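**Cindau dinghy wheels, one season of use**

7 Feb 2024

We put a set of Cindau flip-down wheels on the transom of our dinghy before we left last spring, and they have been on it ever since. I said I would write them up once they had been through a full season. We paid for them ourselves at the regular price.

Our dinghy is an inflatable with an aluminum floor. The outboard on the back weighs nearly 60 pounds with oil in it, and by the time you add the fuel tank, an anchor, oars and a bag of groceries, it is more than Li-hua and I want to drag up a beach. For years we carried it in stages: motor off, tank out, boat up, then back down for the motor. At low tide on a flat beach that could eat most of the afternoon.

## What comes in the box

You get two wheels with air-filled tires, two stainless legs, the transom brackets, six bolts with washers and lock nuts, and a folded sheet of instructions. The retaining pins are on short wire lanyards, already attached. There is no sealant in the box and no backing plate. I think a kit at this price should have backing plates in it, but you can cut your own out of scrap aluminum, and I did.

The instruction sheet is mostly drawings. They are clear enough, except that the left and right brackets look the same in the drawing and are mirror images in the hand. I had one clamped on upside down before I noticed.
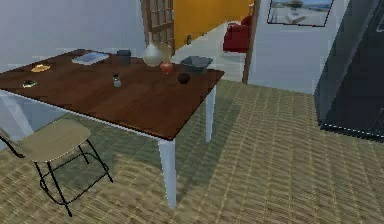 *Dining table with a brown top and pale legs, small items on top.*

## Fitting them

Allow a full morning. The drilling is quick and the measuring is slow. The brackets have to sit low enough for the wheels to clear the tubes when they are down, and high enough to stay out of the water when they are up. On our transom that left a band not much wider than the bracket itself. The drain plug was also in the way on one side, so our wheels are set a little farther out on the left than on the right. It has made no difference to how the boat rolls.

A few notes if you are doing it yourself:

- Tape the brackets in place and swing the legs through the whole arc before you drill anything.
- Do this with the tubes fully pumped up. Soft tubes will fool you.
- Seal the bare wood inside each hole and let it cure before the bolts go in.
- Check that the outboard can still turn to full lock with the wheels up.

I missed that last one. The motor's lower unit just brushes the right wheel at full lock, and I had to move the clamp over on the transom to stop it.

Evdokia Kourkoulas, who was on the next boat over in the yard, had fitted an earlier version of the same wheels to a hard dinghy. She told me to throw out the washers and use bigger ones. I used bigger ones and kept the originals in a jar.

## On the beach

On hard sand they are excellent. One person can walk the boat up with the motor on and the tank in, holding the handle on the bow. I did it alone many times over the summer. The balance is good with the motor tilted up, and the bow feels light enough to lift with one arm.

On soft, dry sand they are fair. The tires dig in if you pull slowly, so you have to get moving and keep moving. Letting some air out helps. We ended up running them softer than the sheet says and leaving them that way.
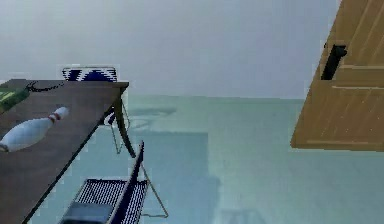

On gravel and small stones they do fine, though it is noisy, and you will want to watch the tires around oyster shell. We have not had a flat. On big round rocks they are no use at all, and you are back to lifting. Mud is somewhere in between. We crossed one mud flat where the wheels went down to the axle, and I don't blame the wheels for that.

Boat ramps are where I like them best. You can come in, drop the wheels while the boat is still floating, and roll it straight up past the people backing their trailers down. Nobody has to wait on you.

## Putting them down in the water

You should be able to lower the wheels from inside the boat before you touch bottom. With the Cindau set you can, but it takes practice. You lean over the transom, pull the pin, push the leg down against the water and put the pin back in its lower hole. The hole and the pin have to line up exactly, and in any chop you are doing this by feel. The wheels float, so they want to come back up at you while you are hunting for the hole.

Li-hua has smaller hands and is much faster at it than I am. By September she could do both sides in the time it took me to do one, so it became her job and I took the oars.

The Wimano wheels use a spring latch in place of a pin. Vangelis Lambrakis has those on his dinghy and let us borrow it for an afternoon at anchor. The latch is easier, no question. You kick the leg and it clicks. The tires are solid and narrower, though, and in soft sand they were worse than ours. He says the latch needs a rinse every time or it gets stiff.
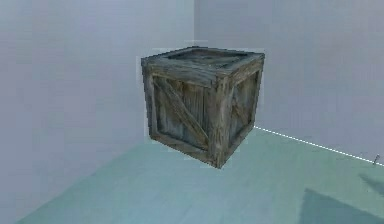

*Weathered wooden crate with a recessed top.*

## Wear and rust

The legs have held up well. There is light brown staining at the welds that comes off with a kitchen scrubber and metal polish. The pins are fine. One of the lanyards frayed through in the middle of the season and I replaced it with a piece of thin cord, which is better anyway because it doesn't poke you in the thumb.

The wheel hubs are the weak spot. They have plastic bushings and no grease fitting. Sand gets in, and after a few months both wheels had some wobble. I took them apart, rinsed them and put a little waterproof grease on the axles, and they quieted down. Replacement bushings are sold through Avalbridge, and they came quickly when I ordered a set to keep on board. I have not needed to fit them yet.

The bolts did not loosen. I checked them every few weeks through the summer and never got more than a hair of a turn out of any of them.

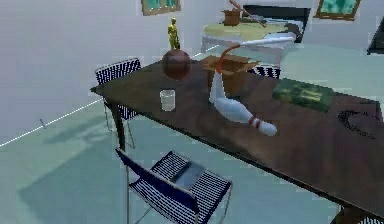
*6 min read*

## Under way

With the wheels up you lose a little speed, and you can hear some spray coming off them at a plane. Our dinghy gets up on plane with the two of us in it about as easily as it did before. Steering in reverse is a bit vaguer.

They do add weight at the back, which matters if you hoist the dinghy on davits. We had to move our aft lifting point to get it to hang level. If you tow your dinghy, as we sometimes do in flat water, take the wheels off or be sure the pins are all the way home. The legs slide off the brackets when the pins are out, so removing them is quick, and we store them in the cockpit locker on longer trips.

One other thing: the legs stick up above the transom when folded. They catch dock lines. They also caught the strap of my bag once while I was climbing the ladder at a fuel dock.

## Would I buy them again

Yes, for the beaches we go to. If you mostly land at dinghy docks, I would skip wheels altogether and save the weight. If your landings are firm and you want the easiest thing to work, look at the Wimano latch. For mixed sand and ramps, with a motor as heavy as ours, the Cindau set has been worth the money, even with the plastic bushings.

Several people have asked about the backing plates. Mine are cut from flat aluminum bar, a little wider than the bracket on each side, with the corners rounded off and a bead of sealant behind. I'll try to get the measurements off them the next time the dinghy is out of the water.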